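Visite du laboratoire de manipulation de Marnent : règles de validation en simulation avant passage sur robot réel

Compte rendu rédigé à l'attention du groupe de travail « sécurité des cellules »

La visite a eu lieu en novembre, sur le site de Marnent, dans le bâtiment occupé par l'équipe Lasarcombe. Elle a duré une matinée et portait sur un seul point de l'ordre du jour : la procédure interne qui encadre l'essai d'une tâche de préhension en simulation, puis son transfert sur un bras physique. Les cellules réelles ont été vues à l'arrêt, depuis l'allée. L'essentiel du temps a été passé devant les postes de simulation.

Cadre documentaire

La procédure, désignée en interne sous le nom de Drelis, tient en 14 règles. Elle ne remplace pas l'analyse de risques de la cellule, qui reste établie selon l'ISO 12100, ni les exigences applicables aux robots industriels (ISO 10218, parties 1 et 2). Elle se place en amont et fixe ce qu'une tâche doit avoir démontré en environnement simulé avant qu'un opérateur soit autorisé à la charger sur un contrôleur réel.

Les règles sont réparties en 3 blocs : description de la scène, exécution, archivage. Chaque règle comporte un critère d'acceptation et un responsable désigné par sa fonction. Les dérogations sont possibles, mais limitées à une tâche et à une version du modèle. Une dérogation ne se reporte pas d'une version à la suivante.

Description de la scène

Toute scène simulée est accompagnée d'une fiche. On y trouve le modèle du bras, celui de l'effecteur, les limites articulaires retenues, les masses et coefficients de frottement des objets manipulables, ainsi que la liste des obstacles fixes. Le maillage visuel et le maillage de collision sont déclarés séparément. L'équipe insiste sur ce point : un objet très découpé à l'affichage peut être réduit, pour le moteur physique, à une simple enveloppe convexe, et l'écart entre les deux doit figurer sur la fiche.

Les scènes à géométrie encombrée font l'objet d'une règle particulière. Dès qu'un objet non manipulable présente des éléments fins (cordages, tiges, arêtes saillantes) dans l'espace de travail de la pince, l'enveloppe convexe est interdite et une décomposition en plusieurs volumes est exigée. Le pas de calcul est alors réduit, ce qui allonge les campagnes. L'équipe assume ce coût.

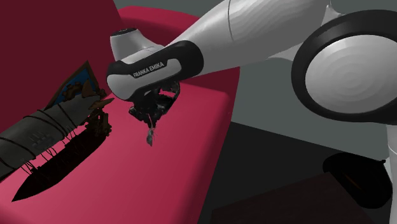
Le second sujet abordé a été celui des surfaces d'appui. Un plan rigide et un coussin ne renvoient pas les mêmes efforts lors d'un contact des doigts, et la plupart des scènes de la bibliothèque traitent encore toutes les surfaces comme rigides. Drelis l'autorise à condition que la fiche le mentionne et que la tâche ne comporte aucun contact volontaire avec le support. Dans le cas contraire, la tâche est classée « non transférable » jusqu'à mesure sur banc.

Exécution et critères d'arrêt

Une campagne comprend des essais à position initiale variable. Celle qui nous a été présentée en comptait 2 725, dont 1 838 déclarés conformes. Un essai est conforme lorsque l'objet est saisi, déplacé et déposé sans contact avec un obstacle déclaré, et sans dépassement des seuils d'effort fixés pour la tâche. Un objet correctement déposé après avoir frôlé un obstacle compte comme un échec. Cette règle a été discutée assez longuement – certains visiteurs la jugeaient sévère pour des contacts de très faible énergie – et elle est maintenue en l'état.

Les vitesses simulées sont plafonnées à la valeur prévue pour la première mise en service. Il est donc exclu de valider une trajectoire à pleine vitesse, puis de la ralentir sur le robot en supposant que la marge s'en trouve augmentée : la dynamique de la prise change, et les journaux ne sont plus comparables.

Archivage

Les journaux sont conservés avec la graine aléatoire, la version du moteur et la fiche de scène. Le format retenu est celui de l'outil Ung, développé sur place. Nous avons demandé à rejouer un essai choisi par nos soins : la trajectoire a été reproduite à l'identique sur le même poste. Sur un second poste, équipé d'une autre carte graphique, des écarts apparaissaient après la prise. La règle d'archivage ne couvre pas ce cas pour le moment.

Points à reprendre par le groupe

La séparation entre maillage visuel et maillage de collision peut être intégrée sans modification à notre propre modèle de fiche. La règle sur les éléments fins demande une définition dimensionnelle, absente du texte actuel. Concernant le rejeu, il faudra préciser si l'exigence de reproductibilité porte sur la trajectoire articulaire ou sur le seul résultat de l'essai. Une version annotée de Drelis doit nous être transmise par Lasarcombe ; elle sera jointe au présent compte rendu à réception.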